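Care of Wooden Tables and Worktops

Guidance for households

A wooden table in daily use will give many years of service if it is cleaned sensibly and protected from standing moisture. Most of the damage seen in family homes comes from a small number of habits: too much water, the wrong cleaning product, and hot or damp items left on the surface. The following advice applies to dining tables, kitchen tables and solid wood worktops with an oiled, waxed or varnished finish.

Establishing the type of finish

Before any treatment is applied, the existing finish should be identified. Place a drop of water on a part of the table that is not normally seen, such as the underside of an overhang. On a varnished surface the drop will sit in a bead and may be wiped away after several minutes without trace. On an oiled or waxed surface in good condition it will also bead, but less firmly, and a faint dark patch may remain until the wood dries. Where the drop sinks in at once, the wood is bare or the finish is exhausted, and treatment should not be delayed.

Waxed surfaces can usually be told from oiled ones by touch. Draw a fingernail lightly across a hidden area; wax will leave a slight smear on the nail.

Daily cleaning

Crumbs and dust should be removed with a dry cloth before any damp cloth is used, as grit dragged across the surface will scratch it. Wipe with a cloth that has been wrung out thoroughly, following the grain, and dry at once with a second cloth. A few drops of washing-up liquid in a bowl of warm water are sufficient for greasy marks. Vinegar, bleach, cream cleaners and scouring pads are not recommended on any finish.

Bowls and dishes with an unglazed foot ring deserve particular attention. The rough ring holds water after washing up and can mark the table even when the bowl appears dry. Self-adhesive felt pads may be fitted to items which stand permanently on the table, and should be replaced when they become flattened or dirty.

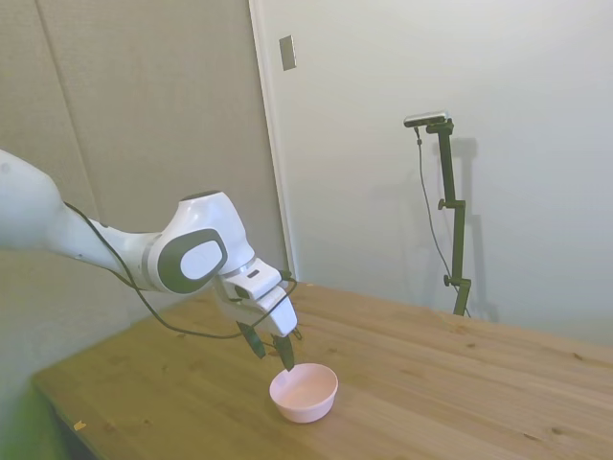
BRARNESS, July – Enquiries about white marks tend to increase in the summer months, when cold drinks and chilled serving dishes are in frequent use. A white mark indicates that moisture is held in the finish and has not reached the wood. It will often fade unaided within 2 days. If it does not, rub the area gently with a soft cloth and a very small amount of furniture wax, then buff until dull marks are no longer visible.

A black mark is a more serious matter. It shows that water has passed through the finish and reacted with the wood beneath, frequently where a steel tin or iron pan has been left standing. Surface rubbing will not remove it. The finish must be taken back over the whole top, and owners of older or valuable furniture are advised to consult a restorer.

Re-oiling a table

Oiled tables should be treated twice a year, and worktops beside a sink more often. Clear the room of dust and open a window. Sand lightly along the grain, working over the entire surface so that no single patch is cut lower than the rest. A medium-fine paper is suitable for a neglected table; a very fine one will do for routine maintenance. Remove all dust with a barely damp cloth and allow the wood to dry overnight.

Apply the oil sparingly with a lint-free cloth. After fifteen minutes, wipe off everything that has not been absorbed – oil left on the surface turns sticky and is tedious to remove. A second coat may be applied the following day. The table can be used with care after a further night, but wet cloths and hot dishes should be kept off it for 7 days.

Used oil cloths can catch fire without a flame. Lay them flat outdoors to dry or soak them in water before disposal, and never leave them crumpled in a bin.

Position in the room

Wood moves with changes in the air. A table should stand clear of radiators and out of strong direct sunlight where possible. Extending leaves stored in a cupboard will keep a different colour from the main top, and it is good practice to fit them for a few weeks each year.

Prepared by Ewurabena Odoi, Jurwood household advice service.

Comments

Gorkero
Does the fifteen minutes apply to hard wax oil as well? My tin says five.

Ewurabena Odoi
Please follow the tin. Hard wax oils set more quickly than plain oils.

Maple kitchen
The wax worked on a ring from a cold jug, thank you. Took two goes.

T. in Brarness
We were quoted 800 to have ours stripped for a black mark under the fruit tin. Wish I had read this first.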